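Midex启动旧料箱翻修计划，Wongsuwan工场承接首批隔板检修与更换

五月，由Midex发布

Midex今日宣布，面向木作、装配及仓储用户的旧料箱翻修计划正式启动。计划由Midex箱具服务部统筹，Wongsuwan工场负责检修与试装，Borwood提供工作台台面及配套木作。首批纳入翻修的料箱为800只，均为Drorkari系列中带斜置隔板的大号灰色料箱。

Drorkari系列料箱长期用于工作台面上的分料和暂存。箱体容量较大，中间以斜板分隔，前后两区可分别放置不同物料。用户反馈中，箱体本身的结构问题较少，意见集中在隔板：板面容易刮花，下部表层脱落，隔板与箱壁交接的角位在反复取放物料后需要重新校正。以往的处理办法是整箱更换，旧箱由用户自行处置。新计划实施后，隔板可以单独检修或更换，箱体经清洁和检查后继续使用。

Midex箱具服务部主管Chalerm Ruangrit表示：“用户送回来的箱子，多数箱壁完好，底部也平整，需要处理的是中间那块板。为了一块板更换整只箱子，对用户和对我们都不经济。我们用了较长时间整理送修记录，最后决定把隔板作为独立部件来管理。”

计划的背景

Midex在筹备阶段对登记在册的料箱作了一次清查，共登记1716只。登记内容包括箱体外观、隔板板面、隔板角位、箱沿以及用户自行加装的附件。清查由各服务点的工作人员完成，记录统一交由Wongsuwan工场复核。

复核结果用于确定翻修的先后次序。隔板表层出现连续脱落、边界已经扩展的料箱，列入首批；板面仅有零散划痕和小缺口的料箱，列入后续批次，或由用户自行决定是否送修；箱壁、箱沿有结构性损坏的料箱，不在翻修范围之内，由服务部另行与用户商议。

清查过程中，工作人员对“磨损”和“损坏”的界定曾有不同意见。部分服务点把板面上的竖向划痕一律记为损坏，另一些服务点则只记录影响使用的缺损。箱具服务部随后发出统一的登记说明，规定划痕、斑点和小缺口记入外观栏，表层剥落记入板面栏，板体开裂、变形记入结构栏。此前已经提交的记录按新说明重新归类，归类后的结果与首批名单一并归档。

登记说明还规定，箱壁上的擦痕如未伤及箱体，只作外观记录，不影响料箱的评级。这一条是应用户的要求补充的。有用户提出，料箱在台面之间移动时难免与其他物件相碰，若因此被评为次等，今后转让或调配时会有不便。

隔板的检修方法

进入工场的料箱先清空、除尘，再放到工作台上检查。检查从隔板开始，自上沿至下部逐段查看板面，重点是上部浅色表层与下部磨损部位之间的交界。交界处如果仍有翘起的表层，先行清理，再判断剥落是否会继续扩展。

隔板横贯箱体宽度，倾斜安放，两侧均与箱壁相接，因此任何一侧的偏移都会影响整块板的坐落。工场在试装阶段使用弹簧夹对两侧作临时固定，夹持之后检查隔板是否贴合，再作下一步处理。弹簧夹便于单手开合，调整位置时不必拆下整块隔板，工场人员认为这一做法适合数量较多的检修工作。

弹簧夹的使用须遵守工场的操作规定。夹口应落在指定的夹持部位，不得夹在已经剥落的表层上；两侧夹具须在同一工序内装上，并在同一工序内取下；临时固定期间，箱内不得放置物料。夹具取下后，由另一名工作人员复查隔板与箱壁的交接处，并在送修单上签名。

后区也在检查范围内。斜板后方的空间平时较少清理，灰尘和碎屑容易积存在底角。工场要求检查人员先看后区箱壁，再看箱沿，最后检查底角。后区箱壁如有深色擦痕，以软布清洁；清洁后仍留有痕迹的，按外观记录处理，不作打磨。Midex不建议用户以砂纸或硬质刷具处理哑光箱壁，此类处理容易留下与周围不一致的光泽。

工作台面与板材准备

Wongsuwan工场为本次计划重新布置了检修区。检修台采用Borwood提供的浅色木质台面，料箱、夹具和板材可以放在同一台面上，减少来回搬取。Borwood负责台面的安装和日后维护，并对台面边角作了处理，便于较大的箱体推入和移出。

替换隔板的试制选用亚克力板材。板材到场后保留表面的保护纸，划线、标注均在纸面上进行，待切割和修边完成之后再行揭去。工场要求划线使用铅笔，线条以能够辨认为准，不得以刀尖或其他尖锐工具直接在纸面上刻划，以免伤及纸下的板面。

试制期间，板材与待检修的料箱并排放置，方便随时比对隔板的倾斜角度和两侧交接位置。Chalerm Ruangrit介绍说，早期曾按图纸尺寸统一裁切，但使用多年的箱体之间存在细微差别，统一裁切的隔板装入后有的偏紧，有的留有缝隙。工场因此改为先量箱、后划线，每块隔板随箱编号，不与其他料箱混用。

检修台上的一只灰色大号料箱，隔板上部色浅，带有竖向划痕和小缺口，下部表层已有不规则剥落；箱体两侧各夹有一只橙色手柄的弹簧夹。料箱左侧是一张覆有棕色保护纸的板材，纸面以红色印有“ACRYLIC SHEET”等字样，下方空白处可见一道浅淡的铅笔线。

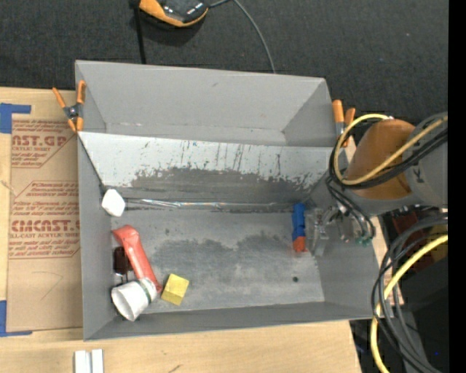 送修范围与条件

首批送修以收到书面通知的用户为限。用户收到通知后，可将料箱送至Midex设立的九个服务点中的任何一处，不要求必须送回原购买地点。服务点收箱时，与用户当面核对料箱编号和外观记录，双方确认后签收。

料箱送交前应由用户自行清空。箱内遗留的零件、标签和垫材，服务点会在签收时当面取出并交还用户。用户自行加装的扎带、挂钩和标签框，如不妨碍隔板检修，可以保留；如需拆除，服务点将事先征得用户同意。拆下的附件随箱退回，Midex不负责重新安装。

下列料箱不在本次送修范围内：曾经切割或改动箱体结构的料箱；箱底或箱沿已经断裂的料箱；无法辨认编号且未在清查中登记的料箱。未登记但编号清晰的料箱，可在服务点补办登记，列入后续批次。

首批检修不向用户收取隔板检查费用。需要更换隔板的，由服务点在检查完成后书面列明项目，用户确认后方可施工。用户如选择不更换隔板，料箱经清洁后原样退回，检查记录同时交给用户留存。日后再次送修时出示该记录，可免去重复登记。

替换隔板的供应

Midex为计划准备了1000块替换隔板的板材用量。除首批检修所需外，余量用于试制、补裁和后续批次。替换隔板不作为零售商品出售，只随送修料箱配装。

对于有能力自行安装的机构用户，Midex正在研究单独供应隔板的可行办法。主要的困难在于量箱。箱体差别虽小，隔板两侧的交接却对尺寸较为敏感，用户自行测量的位置如与工场不一致，裁出的隔板便难以安放平稳。箱具服务部计划先编写测量说明，交由部分机构用户试用，再决定是否开放单独订购。

测量说明的初稿目前由Wongsuwan工场编写。初稿要求在箱体前沿、后沿和底部分别取宽，并记录斜板上沿至箱沿的距离。参与讨论的工作人员对底部取宽的位置仍有分歧：一种意见主张在底角转弯处之上测量，另一种意见主张以底板平面为准。最终采用哪一种办法，将视试装结果确定。

拆下的旧隔板由工场统一收存。其中板面尚完整、仅外形不合的，用作试夹和培训用板；表层剥落较多的，按材料类别分开存放，待数量足够后交由合格的处理单位接收。工场不接受用户单独送来的旧隔板。

人员培训

各服务点的工作人员在计划启动前均接受了登记和初检培训。培训内容包括隔板板面的观察、送修单的填写、料箱的搬运，以及与用户核对记录时应当使用的统一用语。Wongsuwan工场的检修人员另外接受夹具操作和板材划线培训，培训结束后以实物操作进行考核。

搬运是培训中用时较多的部分。大号料箱体积较大，空箱也不宜由箱沿一侧单手提起。工作人员须双手托住箱体两端，移至台面后先放稳前沿，再将后沿推入。隔板处于临时固定状态的料箱不得搬动；确需移位的，应先取下夹具和隔板，分别移动。

划线培训由有板材加工经验的人员主持。受训人员先在废旧纸面上练习，再在带有保护纸的板材上划线。保护纸印有文字和边框的部位容易与铅笔线混淆，培训中要求受训人员尽量把主要线条安排在空白处；无法避开时，在线端加注记号。画错的线不擦除，以短斜线划去，并在旁边注明正确的位置。

“擦掉的线条在纸面上往往还看得见，裁切的人会拿不准哪一条有效，”Chalerm Ruangrit说，“我们要求保留错线并作标记，裁切人员看到记号就可以继续工作。这个规定执行以来，工场内部为此停工询问的情况明显减少。”

质量检查与退回

检修完成的料箱须通过三项检查后方可退回：隔板坐落平稳，两侧与箱壁的交接符合要求，箱内无残留碎屑。检查由未参与该箱检修的人员负责。未通过检查的料箱退回检修台，原送修单不作废，由检查人员在单上注明原因。

换装新隔板的料箱，保护纸在最后检查之前揭去。用户如因运输需要希望保留保护纸，可在送修时说明，工场将在揭开边角、完成必要检查之后重新覆好。保护纸长期留在板面上可能较难揭除，Midex建议用户收箱后及时处理。

料箱退回原送交的服务点，由用户凭签收单领取。用户领取时可要求当场查看隔板，如对安装有异议，应在领取时提出，由服务点与工场联系处理。领取之后发现隔板松动的，用户应停止使用斜板分隔功能，将料箱清空后送回，不宜自行敲击或加垫。

用户日常使用建议

箱具服务部根据清查记录，整理了日常使用的若干建议，随退回的料箱一并附上。

较重的金属零件宜放在箱底平面，不宜沿斜板滑入。沿斜板滑入的零件会反复接触同一部位，板面下部的磨损由此逐渐连成一片。取料时使用金属铲具的用户，应尽量避免铲口与板面直接接触。

斜板后方宜放置体积较大、取用较少的物料，或保持空置。细小零件放入后区，清理时需要倾斜整只料箱，容易使隔板受力不均。

清洁时先除去浮尘，再以微湿软布擦拭，最后擦干隔板与箱壁的交接处。隔板表层已经翘起的，不要撕扯，以免剥落范围扩大。用户可以在记录卡上画出剥落边界的大致位置，送修时交给服务点参考。

料箱长期放置在木质台面上的，应定期移开，清理箱底与台面之间的碎屑。Borwood另就木质台面的保养提供了一份简短说明，用户可在服务点索取。说明中提到，料箱在台面上应抬起后移动，带有硬质碎屑的箱底如直接拖行，会在浅色木面上留下较明显的划痕。

后续安排

首批检修完成后，Midex将根据工场记录确定下一批料箱名单，并由各服务点通知用户。后续批次是否沿用现行的收费办法，届时另行公布。已登记而未列入首批的用户，无须重新提交资料，原登记继续有效。

Midex同时在评估把检修范围扩大到Drorkari系列中的其他箱型。中小号料箱的隔板为直立安放，检修方法与斜置隔板不同，夹持部位也需要另行规定。Wongsuwan工场已经收到若干只中小号料箱用作试验，试验内容限于清洁、量箱和隔板拆装，现阶段不接受用户送修。

Borwood将继续参与检修台的改进。现有台面可以满足单只料箱与板材并排作业的需要，但在集中量箱时，完成与未完成的料箱容易混放。双方正在商议增加侧台，并在台面边缘标出待检和已检区域。侧台投入使用之前，工场以不同颜色的送修单夹加以区分。

机构用户如有较多料箱需要检修，可与就近服务点约定集中送交的时间。集中送交的料箱应附清单，列明编号和已知问题。服务点不代为分拣，清单与实物不符时，以双方当面核对的结果为准。

关于Midex

Midex从事箱具、工作台配件及相关服务，产品包括Drorkari系列料箱。箱具服务部负责该系列的登记、送修和用户咨询。

关于Wongsuwan工场

Wongsuwan工场承接箱具检修、板材裁切和小批量试制，为本次计划的检修单位。

关于Borwood

Borwood从事木质台面及木作配套，为本次计划提供检修台面和相关维护。

媒体联络

有关旧料箱翻修计划的采访及资料查询，请联络Midex箱具服务部，由主管Chalerm Ruangrit统一答复。用户送修事宜请直接向各服务点查询，并预先备好料箱编号。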